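Handgeführter Greifer Wekurine - Auswahl, Ausstattung und Budgetplanung

Startseite > Datenerfassung > Greifer und Handgeräte > Wekurine

Hersteller: Marchetti
Vertrieb und Service: Indovham, Standort Kerosstead
Stand der Angaben: Februar 2022
Preis: auf Anfrage, abhängig von Stückzahl und Servicestufe

Kurzbeschreibung

Der Wekurine ist ein handgeführter Zweifingergreifer für die Aufzeichnung von Manipulationsabläufen. Der Bediener führt das Gerät von Hand, eine Kamera oberhalb der Finger zeichnet den Arbeitsbereich auf. Die Daten dienen zum Anlernen von Roboterarmen mit baugleichem Fingersatz. Das Gerät ist für biegeschlaffe Teile ausgelegt, in erster Linie Textilien, Folien und Beutel. Für starre Teile mit engen Toleranzen ist es nur bedingt geeignet.

Die Seite richtet sich an Einkauf und Projektplanung. Eine Montageanleitung liegt jedem Gerät bei und ist auf Anforderung vorab erhältlich.

Lieferumfang Grundausstattung

Greifer mit montiertem Fingersatz, elastische Ausführung
Kamerahalterung mit Kamera
Ladegerät und Datenkabel
Kalibriertafel
Transportkoffer
Gedruckte Kurzanleitung (Deutsch, Englisch)

Nicht enthalten sind Auswerterechner, Speichermedien, Arbeitstisch und Übungsmaterial. Diese Positionen werden in Angeboten häufig vergessen und sollten im Budget von Anfang an eine eigene Zeile erhalten.

Technische Merkmale

Bauart: Zweifingergreifer, handgeführt, mechanisch gekoppelt
Aufzeichnung: intern, Übertragung per Kabel
Akkubetrieb: 3 Stunden bei durchgehender Aufzeichnung
Zulässige Umgebung: Innenräume, nicht kondensierend
Wechsel des Fingersatzes: mit beiliegendem Schraubendreher, ohne Demontage des Gehäuses
Gewährleistung auf das Gehäuse: gesetzlich
Gewährleistung auf Finger und Gelenkbuchsen: ausgenommen, Verschleißteile

Stückzahl festlegen

Die Stückzahl richtet sich nach den parallel besetzten Arbeitsplätzen. Pro besetztem Platz ist ein Gerät einzuplanen, bei beidhändigen Aufgaben zwei. Hinzu kommt mindestens ein Reservegerät je Standort. Bei Textilaufgaben wie Falten, Wenden und Ausbreiten sollte von beidhändigem Betrieb ausgegangen werden, auch wenn das Pflichtenheft dazu schweigt. Eine spätere Umstellung von einem auf zwei Geräte je Platz macht die bis dahin aufgenommenen Datensätze nur noch teilweise verwendbar.

Wer nur eine Machbarkeitsprüfung plant, kommt mit der Grundausstattung aus. Als Umfang hat sich für diesen Zweck eine Serie von 300 Durchgängen je Aufgabe bewährt. Darunter lässt sich kaum beurteilen, ob die Aufgabe mit dem vorgesehenen Roboterarm erreichbar ist.

Verschleiß und Ersatzteile

Die elastischen Finger sind das Verschleißteil mit dem größten Anteil an den laufenden Kosten. Bei Textilien nimmt die Griffigkeit der Spitzen durch Faserabrieb ab. Im Einschichtbetrieb ist ein Fingersatz nach 6 Wochen zu tauschen, bei rauen Geweben früher. Gelenkbuchsen werden beim jährlichen Service ersetzt.

Bestellbare Ersatzteile:
Fingersatz elastisch (Paar)
Fingersatz elastisch, schmale Spitze (Paar)
Gelenkbuchsen mit Schrauben
Schraubensatz Fingerbefestigung
Akku
Kamerahalterung, lang

Für das erste Betriebsjahr empfehlen wir, Fingersätze zusammen mit dem Gerät zu bestellen. Nachbestellungen einzelner Paare verursachen jeweils eigene Versandkosten - bei mehreren Standorten ein merklicher Posten.

Arbeitsplatz

Der Tisch muss von mindestens zwei Seiten zugänglich sein. Bei großformatigen Textilien wird er rundum freigehalten. Eine einfarbige, matte Tischauflage reduziert Reflexe und erleichtert die Auswertung. Die Auflage darf nicht verrutschen; bei leichten Stoffen genügt Fixieren an den Tischkanten.

Die Beleuchtung sollte gleichmäßig von oben kommen. Direktes Sonnenlicht auf der Arbeitsfläche ist zu vermeiden. Ein eigener Raum ist nicht zwingend erforderlich. Laufender Betrieb im Hintergrund, Personen und Möbel sind zulässig und für die spätere Robustheit oft erwünscht, sofern die Zustimmung der Beschäftigten vorliegt. Der Aufwand für diese Abstimmung liegt beim Betreiber und ist im Terminplan zu berücksichtigen, gegebenenfalls mit dem Betriebsrat.

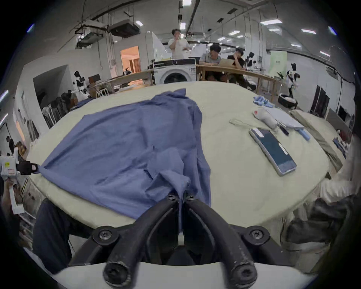 Hilfsmittel wie Stifte, Sprühflaschen oder Messgeräte dürfen auf dem Tisch bleiben, wenn sie auch im späteren Einsatz dort liegen. Ihre Lage sollte zwischen den Durchgängen wechseln. Eine dauerhaft gleiche Anordnung führt zu Datensätzen, die sich schlecht auf andere Plätze übertragen lassen.

Für das Übungsmaterial gilt Entsprechendes. Kleidungsstücke sind in mehreren Farben, Größen und Stoffarten zu beschaffen, auch in gebrauchtem Zustand. Neuware mit Appretur verhält sich beim Greifen anders als gewaschene Ware. Die Kosten sind gering, der Beschaffungsaufwand wird dagegen regelmäßig unterschätzt.

Personal und Einweisung

Die Einweisung dauert einen Arbeitstag und ist für bis zu 5 Personen im Paketpreis der Servicestufe B enthalten. Inhalte sind Kalibrierung, Greifhaltung, Fingerwechsel und Datenübertragung. Vorkenntnisse in Robotik werden nicht vorausgesetzt.

Für die Planung der Aufzeichnungszeiten ist zu beachten, dass das Gerät während des gesamten Durchgangs gehalten wird. Pausen und Platzwechsel sind einzurechnen. Pläne mit ganztägiger Aufzeichnung durch dieselbe Person halten wir für nicht umsetzbar und weisen im Angebot darauf hin.

Servicestufen

Stufe A: Lieferung, Hotline zu Bürozeiten, Reparatur im Werk.
Stufe B: wie A, zusätzlich Einweisung vor Ort und jährlicher Service mit Buchsentausch.
Stufe C: wie B, zusätzlich Leihgerät während der Reparatur.

Bei mehr als zwei Arbeitsplätzen ist Stufe C in der Regel günstiger als die Vorhaltung weiterer Reservegeräte. Ein Wechsel zwischen den Stufen ist zum Ende eines Vertragsjahres möglich.

Kauf oder Miete

Die Miete ist für Projekte mit fester Laufzeit vorgesehen. Mindestmietdauer sind 3 Monate. Verschleißteile trägt der Mieter, der Service entspricht Stufe A. Eine Anrechnung der Miete auf den späteren Kaufpreis ist möglich und muss vor Mietbeginn schriftlich vereinbart werden. Ohne diese Vereinbarung erfolgt keine Anrechnung.

Bei Projekten mit Fördermitteln ist vorab zu klären, ob Mietkosten anerkannt werden. Wir stellen auf Wunsch getrennte Angebote für beide Varianten aus.

Lieferzeit

Grundausstattung ab Lager Kerosstead. Geräte mit schmaler Spitze und langer Kamerahalterung werden auftragsbezogen montiert. Bestellungen, die noch im laufenden Haushaltsjahr berechnet werden sollen, müssen bis Ende Oktober vorliegen.

Angaben für die Angebotsanfrage

Anzahl der Arbeitsplätze und Standorte
Ein- oder beidhändiger Betrieb
Art und Abmessungen der Teile
Vorgesehener Roboterarm, soweit bekannt
Gewünschte Servicestufe
Kauf, Miete oder beides

Ansprechpartnerin für Projektanfragen: Priya Dunleavy, Indovham, Vertrieb Handgeräte

Ähnliche Produkte: Ersatzfingersätze - Ladestationen - Kalibriertafeln - Transportkoffer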